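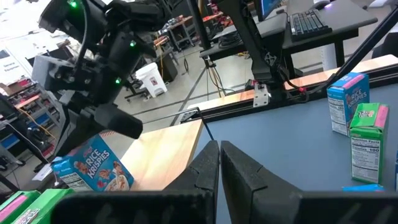
Mise en rayon automatisée : l'offre Rikemora à l'épreuve des cartons légers

La manutention des produits d'épicerie sèche demeure l'une des tâches les moins automatisées de la distribution. Les entrepôts disposent depuis longtemps de convoyeurs et de palettiseurs adaptés au carton plein ; la boîte individuelle, telle que le client la prend en main, reste en revanche l'affaire du personnel de magasin. C'est à ce dernier maillon que la société Dervishi destine Rikemora, ensemble composé de bras à pince, d'un logiciel d'apprentissage par démonstration et d'une prestation d'accompagnement, que le distributeur Drallbridge propose à la location depuis le printemps.

L'offre s'adresse aux enseignes de taille moyenne et aux centres de formation logistique. Elle est facturée 2340 euros par mois pour un poste complet, installation comprise, avec un engagement minimal de six mois. Le matériel reste la propriété du distributeur, qui en assure l'entretien. Les consommables, pour l'essentiel les garnitures de doigts de pince, font l'objet d'une facturation distincte dont le barème figure en annexe du contrat.

Un choix de produits délibérément ordinaire

Pour l'évaluation dont il est rendu compte dans ces pages, l'équipe d'essai a retenu les céréales du petit déjeuner. Le produit présente plusieurs difficultés que les fournisseurs de robots préfèrent souvent laisser de côté dans leurs démonstrations commerciales. L'emballage est haut, peu profond, et sa stabilité dépend de la répartition du contenu dans le sachet intérieur. Le carton fléchit sous une pression modérée. Les faces imprimées, très contrastées, peuvent tromper un système de vision qui chercherait le contour de la boîte dans le décor de celle-ci.

Le protocole, arrêté par Adi Ngui, ingénieure d'essai, comprend la saisie d'une boîte, son transport au-dessus du plan de travail et sa dépose debout, face avant visible, sur une tablette basse. Les boîtes déjà en place ne doivent être ni déplacées ni heurtées. Une dépose est considérée comme conforme lorsque l'emballage tient seul après ouverture complète de la pince et qu'aucun pli n'est apparu sur les arêtes.

« Nous avons écarté les objets conçus pour être saisis par un robot, précise Mme Ngui. Un cube de mousse ne renseigne pas un chef de rayon. Il faut partir de ce qu'il reçoit le matin, y compris lorsque le carton a souffert pendant le transport. »

La charge utile annoncée est de 700 grammes par bras. Elle couvre la plupart des boîtes de céréales destinées aux ménages et exclut les conditionnements familiaux les plus lourds, ainsi que la quasi-totalité des conserves en lot. L'acquéreur potentiel aura intérêt à dresser la liste de ses références avant toute demande de devis ; Drallbridge fournit à cet effet un formulaire, au demeurant assez bien conçu, qui demande le poids, la hauteur et la nature du couvercle.

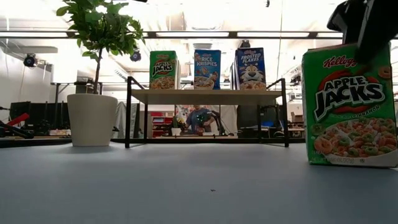 Texte : Hjørdis Strömberg
Relecture technique : Kosmas Chatzigeorgiou
Mis en ligne le 18/07/2021

La prise par le bord supérieur est celle que le système adopte le plus volontiers avec les grands formats. Pour la boîte d'Apple Jacks, les doigts viennent se placer sur le haut du carton, ce qui laisse la face avant dégagée. Cette disposition présente un avantage évident en rayon, où les produits voisins interdisent souvent une approche latérale. Elle suppose toutefois que le rabat supérieur soit correctement collé. Sur une boîte ouverte puis refermée, la documentation recommande une prise plus basse, par les flancs.

La tablette de dépose, un plateau de bois clair porté par un piètement métallique noir, accueille côte à côte Apple Jacks, Rice Krispies et Frosted Flakes. La boîte de Frosted Flakes est légèrement plus haute que ses voisines. L'écart est faible, mais il oblige à vérifier la hauteur de dégagement pour chaque référence et non une fois pour toutes au début de la série. Les intervalles laissés entre les boîtes ménagent un passage à la pince ; un linéaire réel serait nettement plus serré, et les résultats obtenus sur cette tablette ne sauraient y être transposés sans essais complémentaires.

L'apprentissage par démonstration

L'intérêt principal de Rikemora réside dans son mode de programmation. L'opérateur ne saisit aucune coordonnée. Il guide le geste, le répète en faisant varier la position de départ de l'objet, puis laisse le logiciel Ovlow établir une politique de mouvement à partir des enregistrements. Pour cette évaluation, 41 démonstrations ont été enregistrées par référence. Le fournisseur admet un nombre inférieur pour les objets rigides, mais déconseille de le réduire pour les emballages souples ou semi-souples.

Costel Mladenović, responsable de la formation chez Dervishi, insiste sur la régularité du geste. Un opérateur pressé, qui referme la pince avant l'immobilisation complète du bras, transmet ce défaut au système. Les enregistrements douteux peuvent être écartés un à un dans l'interface, opération fastidieuse que l'éditeur promet de simplifier dans la version attendue en décembre.

Les images exploitées par le logiciel proviennent à la fois d'une caméra placée à proximité de la pince et d'une caméra fixe tournée vers le plan de travail. La première rend compte du contact, la seconde de l'agencement général. Le réglage de la caméra fixe appelle une attention particulière dans les locaux éclairés par des tubes fluorescents, dont les reflets peuvent affecter la partie haute du champ. La notice traite ce point en quelques lignes, ce qui paraît insuffisant.

Il convient également de signaler la question du décor. Les ateliers où s'effectue l'apprentissage contiennent des étagères, des câbles, des postes informatiques, parfois des plantes, et des personnes y travaillent. Ovlow est conçu pour apprendre dans un tel environnement, sans fond neutre. Le transfert vers un autre local exige néanmoins une courte série de démonstrations supplémentaires, que le contrat de location inclut une seule fois. Tout déménagement ultérieur est facturé.

Réserves

La rédaction formule trois réserves. La première concerne le bruit de la pince à la fermeture, acceptable en réserve et gênant en surface de vente aux heures d'ouverture. La deuxième porte sur l'encombrement des rails et des supports, que la plaquette commerciale minimise : il faut prévoir un plan de travail dédié et un accès dégagé à l'arrière pour les câbles. La troisième est d'ordre contractuel. Les démonstrations enregistrées par le client sont conservées par Dervishi pendant la durée de la location, et les modalités de restitution mériteraient d'être écrites plus clairement.

Uchenna Igwe, qui dirige le service aux entreprises de Drallbridge, indique qu'un avenant relatif aux données est en préparation et qu'il sera proposé sans frais aux locataires actuels. Il rappelle par ailleurs que le poste n'est pas prévu pour un fonctionnement sans surveillance et qu'un opérateur formé doit se trouver à portée de l'arrêt d'urgence pendant toute la durée du cycle.

Dans son état présent, l'offre convient surtout à la formation du personnel et aux études de faisabilité. Les établissements qui souhaitent disposer d'un poste pour la rentrée sont invités à se rapprocher de leur agence Drallbridge, les délais d'installation variant selon les régions.

Contact de la rédaction | Mentions légales | © 2021 Tous droits réservés | Retour en haut de page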